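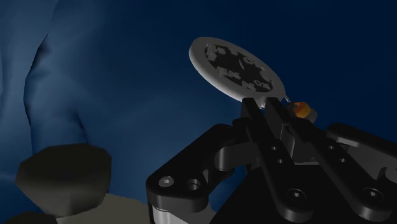 Ikechukwu wanted to know, before he read another line of mine, whether the book blog was really getting people to finish books or just getting them to click on my opinions about books. Fair enough! I've kept his question at the top of my notes since February and I'm going to try to answer it here, in between the boring bits you need for the grant file.

So, progress on the Nirnell Reading Pages, second report.

The quick version is that we're on schedule with reviews, a bit behind on the author interviews, and under budget on shipping. The site now has 432 reviews up, all of them searchable by title, author and how long the book is (that last one was a reader request and I wish I'd thought of it years ago, people love knowing a book is short). When I sent you the first report the search box barely worked. If you typed an author's last name without the first name you got an empty page and a picture of a bookshelf. Fixed now, and thank you for letting me move part of the travel line over to pay for it.

I promised you 30 long reviews of debut books from small presses in this period, and all 30 are posted. I read every one to the end, including the sea voyage trilogy from Brinetti Books, which I did not enjoy and which took me most of a month. The review says so, politely. The publisher wrote back and was very gracious and then sent me the author's next one, so I guess that's how it goes. The big surprise was a slim story collection from the Olaniyan Press list. I'd put it off because of the cover (mustard yellow, tiny type) and then read it in two sittings on my back steps. It's the most commented review we have, and the comments are good ones, people arguing about the ending of the fourth story and whether the sister knew. I stayed out of it for a whole day and then couldn't help myself.

Now, Ikechukwu's question. The newsletter has 1,298 subscribers, and in the spring I put a little survey at the bottom of it asking whether they'd finished anything they first heard about from us. Over half of the people who answered said yes. I know, I know, the people who answer surveys are the people who already like you, and I wouldn't build a house on it. What convinced me more was the mail. Readers write in when they finish something, often late at night, often furious with a character. One woman told me she'd picked up the lighthouse novel on the strength of my review, hated the first hundred pages, wrote me an angry draft, kept reading and then deleted the draft and wrote a different letter. I count that as finishing a book!

The read-along has been harder. We planned to do one book over six weeks with a post each week, and by week three the comments had thinned out to the same handful of regulars. I think I picked a book that was too long, and I definitely posted too late in the evening. For the next one I'd like to go with something under 250 pages and cut it to four weeks. If you'd prefer I stick to the six in the proposal, tell me soon, as I need to announce the title.

Interviews: 2 done out of the five we planned. Both are up, both ran long, and I transcribed them myself, which ate a lot of evenings. I underestimated that badly when I wrote the budget. Translators have turned out to be much easier to schedule than novelists, so I'd like to swap at least one of the remaining slots for a translator if you're okay with it. There's one working on a Ciltska reissue who has plenty to say about footnotes, and I'd happily listen to all of it.

Money is simple this time. Hosting and the newsletter service came in where I said they would. Shipping for the giveaway books was lower because most winners asked for paperbacks, and I'd like to carry the difference forward to pay someone to transcribe (see above, please save me). Receipts are in the shared folder, in order by month, with the one missing post office slip marked in the spreadsheet.

Coming up: the shorter read-along, three more interviews, and a page for teen reviewers that I've been talking about since forever. Four teens have sent in sample reviews already and one of them is a much meaner critic than I am. I need a consent form for parents before any of it goes up, so if you have one that other grantees use, could you send it along?

Next report will follow the same outline unless you want it changed.

2022-07-02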